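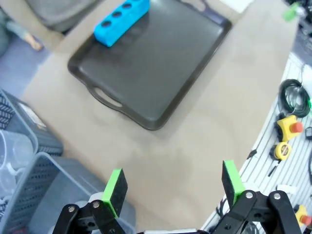
What do you need to keep a shared craft room tidy?

Trays with handles, mostly, and a table you can clear in one go at the end of the day.

That is how Trevor Chan sees it, anyway, and he has had plenty of time to think it over. He runs the workroom at Itton, where people come in to glue, stitch, sand and generally make a mess, and he was kind enough to sit down with me one morning before the first group arrived (he also made the coffee, which was very good and very strong).

"When I started, everything lived on the shelves," he told me. "Loose. You'd go looking for a paintbrush and come back with a zipper. I spent my first July here just sorting, 65 hours of it, and I remember the number because my wife wrote it on the fridge."

What came out of that July was a simple rule: whatever you are working with goes on a tray, and the tray goes on the table. He likes a big dark gray one with a raised, rounded rim and an oval opening molded in for your hand. It is smooth inside, so it wipes clean, and the corners are soft enough that nobody gets a poke in the ribs carrying it past.

"I bought a cheaper kind first, flat as a cookie sheet," he said, laughing. "Beads all over the floor! The rim is what you're paying for."

We got onto foam after that, and I should warn you that Trevor can talk about foam for a good long while. He is fond of the bright blue blocks with round holes along the top, and he will happily keep one on a tray all week.

"Pens, dowels, brushes, whatever fits," he said. "I've told people they can stand anything in there as long as it isn't wet with glue. They forget, of course. I've forgotten myself."

Then there are the baskets. He likes gray plastic with openings in the sides, and he likes them next to the table, where you can reach over without getting up. A clear container earns its spot too, for the things people keep asking him to find.

"Labels are where I fall down," he admitted. "I'll put a little white one on a rim and feel very organized, and then I get called away and that's it for the month. We had 18 baskets at the Gosselin room, where I used to work, and every single one was labeled. I was younger."

I asked whether the pale tabletop was his choice, and he said it was, after a long argument with himself over a dark green one. "You drop a needle on beige and you've got a chance," he said. "Same with a black button. White thread, well, good luck to you."

By then the first group was coming up the stairs, and Trevor was already on his feet, looking for somewhere to put the coffee cups.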